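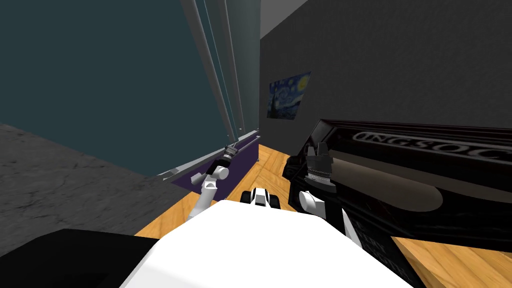
Como limpar persianas verticais sem tirar tudo do lugar

Adoro persiana vertical! Filtra o sol da tarde, deixa passar o vento e dura uma eternidade se for bem cuidada. O problema é que a maioria das pessoas só lembra dela quando as lâminas já estão cinzentas, e aí bate aquele desânimo de desmontar a janela inteira. Não precisa. Com um balde, dois panos e uma manhã livre dá para deixar tudo com cara de novo, e o resultado é tão bom que você vai querer fazer a casa toda (eu fiz, e terminei na janelinha da área de serviço).

O que separar

Aspirador com o bico de escova macia
Dois panos de algodão que não soltem fiapos
Balde com 3 litros de água morna
Uma colher de sopa de detergente neutro
Um par de meias velhas, limpas
Toalha para forrar o chão

Antes de molhar qualquer coisa

Descubra de que são feitas as suas lâminas. As de PVC aceitam água à vontade. As de tecido, não: muitas têm uma goma que dá firmeza, e a água em excesso leva essa goma embora. As minhas da sala são de PVC, modelo Arklow, compradas na Flindetti, e as do quarto são de tecido, da Rungrueang. Se você não sabe, passe um pano úmido na parte de trás da lâmina que fica mais escondida, no canto, e espere secar. Manchou ou ficou mole? Fique só na limpeza a seco.

Passo 1 - Tirar o pó

Feche a persiana por completo, com as lâminas todas viradas para o mesmo lado. Passe o aspirador na potência mais baixa, sempre de cima para baixo, segurando a lâmina por baixo com a outra mão. Depois gire as lâminas para o lado oposto e repita. Não pule o trilho lá em cima! É onde mora a maior parte da poeira, e se ele ficar sujo ela cai toda de volta no primeiro vento.

Passo 2 - Lavar (só PVC)

Agora vem o truque da meia, que é a minha parte preferida. Vista uma meia em cada mão, molhe as duas na água com detergente, torça bem e deslize a lâmina entre as palmas, do alto até a ponta. Limpa os dois lados de uma vez só. Troque a água quando ela escurecer. Para terminar, passe o pano com água limpa e depois o pano seco.

Passo 3 - Manchas no tecido

Borracha branca escolar, de leve, sempre no mesmo sentido. Funciona muito bem com marca de dedo. Para gordura, um pouco de talco, 13 minutos de descanso e aspirador.

Passo 4 - O trilho e as correntinhas

Pano úmido nas correntinhas de baixo, sem puxar, porque os engates são frágeis. No trilho, um jato curto de silicone em spray (uso o da Amgate) e abra e feche a persiana algumas vezes para espalhar. Óleo de cozinha, jamais - gruda pó e endurece.

Secagem

Deixe a persiana fechada e a janela aberta até secar tudo. Só recolha as lâminas depois disso, senão elas grudam umas nas outras e marcam.

De quanto em quanto tempo

Aspirador a cada quinze dias, lavagem duas vezes por ano. Quem mora perto de rua movimentada pode dobrar isso.

Página atualizada em quarta-feira, 9 de julho de 2003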